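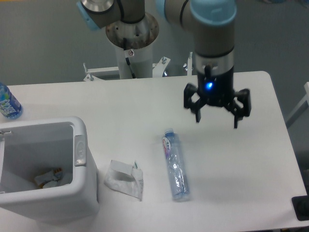
Clearing the Table: A Small Gallery

Welcome to the gallery page of Tultitano. My name is Amparo Arboleda and I take care of the pictures on this site. The subject is very simple: a white table, a bin, and the things people leave after a break.

Bottle and wrapper
The clear bottle lies on its side in the middle, with its blue cap and a label in red, white and blue. Between it and the bin there is a crumpled paper wrapper. I like how the plastic catches the light.

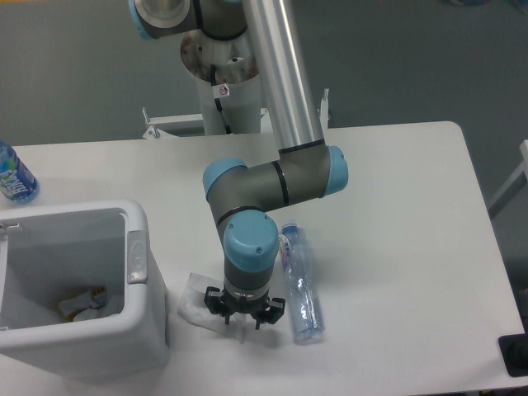 Bottle and tissue
A white tissue is more difficult to notice on a white table, so please look twice. The bottle near it has a white cap and a pink and white label. It appears to be empty and is a little crushed. The bin is on the left side, open at the top.

The next set, "Netirus", is about kitchen shelves and has 6 pictures. If you want a print of any picture, please write to me and tell me the title and the size.

Page updated May 22, 2026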